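Updated 6 April 1999

# Plalter Plug-In Watt Meter

Most of what gets sold under the name of saving energy can't be checked by the person paying for it. You buy the little box, the box has a green leaf on it, and the power bill goes up or down with the weather. If it goes down, the box did it. If it goes up, think how bad it would have been without the box.

Utthorpe used to carry a few of those boxes. We don't anymore. What we sell now is a meter, and a meter doesn't save you anything. It sits between the wall outlet and whatever you plug into it, and it tells you how much electricity the thing uses. If you came here looking for something that cuts your bill just by being plugged in, we don't stock it, and we'd be careful of anyone who does.

## What it measures

The Plalter reads volts, amps, watts and kilowatt-hours. The watts are real watts. Some cheaper meters multiply volts by amps and print the result on the display as if it were power, and with a motor or a fluorescent light that number comes out too high. This matters a good deal if you're trying to judge one of the "motor savers" sold at home shows. Those units lower the amps by correcting power factor, the salesman holds up a clamp meter, and everybody gasps. A household customer is billed for kilowatt-hours. The kilowatt-hours hardly move.

It stores 744 hours of readings, one per hour, enough for all of October. After that it writes over the oldest ones. It keeps the totals if the power goes out.

You can type in your own electric rate and have it show dollars. Use the rate from your bill, with the fuel charge and the taxes added in. The national averages printed in magazine articles are for somebody else's house. 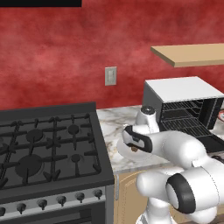
## What it won't do

- It won't measure anything wired straight into the panel, like a central air conditioner or most electric water heaters.
- It won't measure 240-volt appliances, even if they have a plug. Don't try to make an adapter.
- It won't measure natural gas, propane or heating oil. For a lot of homes in cold places that's the bigger part of the yearly bill, and the people who preach about unplugging the radio seldom bring it up.
- It won't tell you how the power was made. A kilowatt-hour from a coal plant and one from a dam look the same at the outlet, whatever your utility's "green choice" flyer says.
- It's no good below a couple of watts. The display will show a number, but we wouldn't bet on it.

That last one deserves a word. There's a lot of talk lately about appliances that draw power while switched off. It's true that they do. The yearly totals in the newspapers, though, are mostly one person's estimate multiplied by every house in the country, and we have yet to see two that match. Measure your own TV and VCR. You may find something worth a power strip, or you may find enough to pay for a cup of coffee.

## A test of our own

We ran a Plalter on the old refrigerator in our Clulham stockroom. Worked out to a full year, it came to 841 kilowatt-hours. The yellow label on the door promised less. Before anyone accuses the manufacturer of lying, the door seal is worn, the room gets hot, and people stand there with the door open deciding about lunch.

Would a new one pay for itself? The dealer's brochure said yes, quickly. It compared his best model with the worst refrigerator he could find, and it left out the price of hauling ours away. With our own number in place of his, the payback stretched out so far that we bought a new door seal. We also know what it takes to build a refrigerator and truck it across the country, and that energy never shows up on a brochure from anybody, including the folks who want a law making us all trade ours in.

Run any test for at least a week. A refrigerator cycles on and off, and a reading taken over one evening can say almost anything you'd like it to.

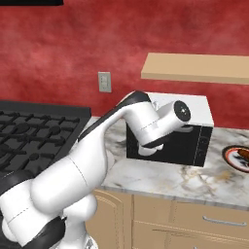

Tsion Feyisa wrote to us that a week is still too short, and that she got quite different totals for the same chest freezer in a cold garage and a warm one. She also thinks we're too hard on the label, which at least lets a shopper compare one model with another under the same conditions. We'll give her both points. The label is fine for ranking. It's a poor guide to your bill, and it gets used as one all the time.

## Details

| | |
|---|---|
| Supply | 120 volts, 60 hertz |
| Load limit | 12 amps continuous |
| Memory | 744 hourly readings |
| Plug | three-prong, grounded |
| Use | indoors only |
| Warranty | 2 years, parts and labor |

The maker, Meireles, claims better accuracy than we've been able to confirm. We compared ours with a borrowed lab meter on a space heater and a box fan. The heater was very close. The fan was a little off – close enough for deciding whether to replace an appliance, too loose for arguing with the power company.

## Should you buy one?

Maybe once, and share it. After you've gone through the house there isn't much left to measure, and most of ours end up in a drawer. If your public library lends tools, ask whether it has a watt meter before you send us money. We take returns for 12 days, with the box and the cord tie, and we don't charge for restocking.

Orders ship from Clulham. Rate cards and the instruction sheet are included. Batteries aren't needed.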